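Culldale lab shares its two-arm planning software

Nov 17, 2020

The robotics lab at Culldale has put out the first public version of Gramia, the planning and control software it has been using to get two robot arms to work on the same soft object without pulling it apart. The release has been a long time coming - the group first talked about sharing the code back in March - and it arrives with a set of worked examples, a simulator plug-in and a good deal more documentation than the early testers ever had.

Gramia grew out of a fairly homely problem. Planning software is very good at moving a stiff thing from one place to another, and much less good at a bag, a towel or a sleeve, where the shape changes every time you touch it. The usual answer has been to plan for each arm separately and hope they agree. Gramia plans for the pair together, and it keeps checking the distance and the pull between the two grippers as they move, so that when one arm slows down the other one slows down with it.

"We spent most of the first year being very polite to plastic bags," said Atif Orakzai, who leads the software side of the project. "You can have a lovely plan on the screen, and then the bag folds in on itself and the plan is no use to you. So we stopped trying to predict every wrinkle and put the effort into reacting quickly."

The bag examples are the ones most people will want to try first. Each gripper takes one side of the rim, and the software holds the opening at a chosen width while a person works close by. That last part took a lot of patience, as the planner has to leave room for hands and arms that come and go as they please.
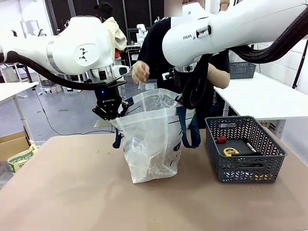

What is in the release

The package comes in 2 parts. The first is the planner itself, with 40 example tasks that can be run in simulation or on real arms. The second is Grumum, a smaller logging tool that lines up joint positions, gripper commands and camera pictures on one timeline, so you can scroll back and find the moment a grasp began to slip. Samer Boutros wrote most of Grumum and says he built it mainly to settle arguments in the lab.

"Somebody would blame the camera and somebody else would blame the controller, and now we just open the log," he said. He is hoping outside users will send in their own logs, especially from the failed runs.

The team has also included results from 156 trial runs, with the settings used for each, along with a list of nine known issues. Thin straps and handles are near the top of that list, as the perception module still loses track of them when they fold over a gripper finger. A fix is being worked on with Leung, the lab's partner on the perception code, and should arrive in the next update.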